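Subject: Re: [plemside-ops] Left arm protective stop at washer door

On 2/10/26 the Plemside bench wrote:
> Left arm stopped twice on the unload task. Fault 135 both
> times, joint torque over limit. Is it the gripper?

I don't think so. The planner still has the Clotora basket model with no door swing in it. With the door open, the lower edge sits over the basket, and the arm path goes straight through it.

Please keep the speed cap on and don't clear 135 remotely – someone should be at the stop button.

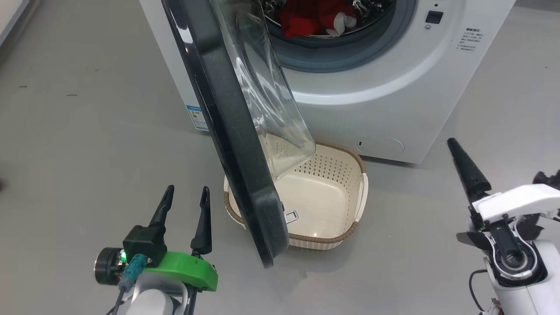 Washer door open over the left half of the basket, both grippers low.

Door volume goes into the next Dai build.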